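Setting up a sorting spot for kitchen plastics

Quick one today. You need a flat plain surface, some white tape, scrap paper, and the drawer you've been avoiding. Mine was the lid drawer. Took 2 tries to get a setup I liked, so here are the steps as I do them now.
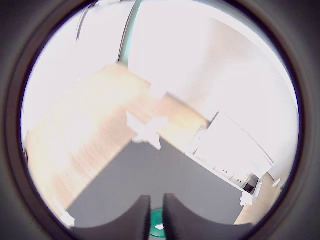
Retta Holmquist
Home & Storage Editor, Kirnon
Updated Sat 2 April

Step 1 – Pick the surface. Plain and matte, one color. Gray is great, green stuff really shows up on it. Patterned tablecloth, no. A mat works, so does a table top or an old board, whatever you have. Wipe it and let it dry all the way.

Step 2 – Mark the corners. White tape or scrap paper, a piece at each corner you care about. Doesn't have to be neat, mine never are. Torn edges fine, crumpled is fine too. The marks show you where the sorting area stops so things don't creep out onto the floor. Painters tape if your floor is fussy. Press down hard, then leave it alone.

Step 3 – Empty the whole drawer into a box. Not onto the surface! Box goes beside you. I use one of the Grollen bins, the 13 inch one, but a shoe box does the same job.

Step 4 – One thing at a time. Take a piece out, put it down flat with open space on every side. Look at the rim. Cracked? Out. Warped? Out. Sticky – sink pile, deal with it later. 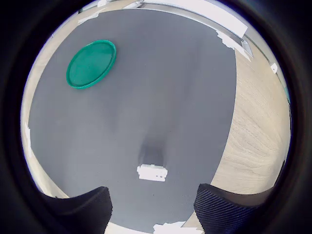 Round green piece lying flat, small white piece closer to the front.

Step 5 – Find the match. Try the lid on every container close to its size before you give up on it. No match, it goes in a bag marked with the month. Mine says October and I have'nt opened it yet, which tells me plenty.

Step 6 – Label. Small strip of white tape, a couple words in pen. Underside of the lid, bottom of the container. Cut more strips than you think you need and stick them lightly along the edge of your surface so your not hunting for scissors every time.

Step 7 – Put back the keepers. Lids standing up if the drawer is deep enough, biggest at the back. Containers nested.

Step 8 – Peel the tape. Slowly, low angle. Any gunk left behind, a little cooking oil on a cloth, then soap.

Small trays and saucers can go through the same steps, just skip the matching part. Glass I do separately, on a towel.

Next up – the Orner drawer dividers, and how to cut them down without splitting the ends.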